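Prarka Clothes Swap -- Gallery

What a morning! We filled the Birkia Street hall with racks again for the September swap, and the colours alone were worth getting out of bed for. I grew up on hand-me-downs (two older cousins, both taller than me), so a room full of clothes looking for their next owner is pretty much my favourite place to be. Thắng Lại lent us his garment rails this time, and what a difference it makes to see things hanging up properly instead of digging through tubs on the floor!

Coats and sportswear ended up sharing a rail, which was never the plan, but I love how it looks. All that camel and tan, and then a great splash of lemon. Sơn Ngô spotted the yellow top from the doorway and went straight for it -- he plays futsal in the cooler months and reckons you can never be too bright on the court.

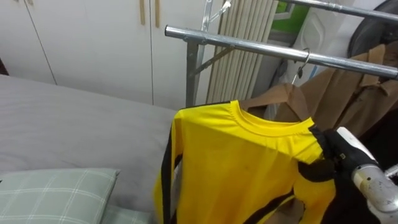
Lemon yellow long-sleeve with the black stripe down the sleeve, keeping company with two brown coats.

I have a real soft spot for the coats as well. The one further along has a lovely pointed lapel, the sort of thing my nan would have worn into town with good gloves. We could always do with more coats, especially in the bigger sizes, so if you've got one at the back of the wardrobe that hasn't been out for a few winters, please bring it along!

Same rules next time: five pieces each at most, washed and on a hanger if you can spare one. Drop-off is at the side door by the Plovard bakery. Kids' shoes are welcome too, provided both of them turn up.

Gallery updated 04/02/2019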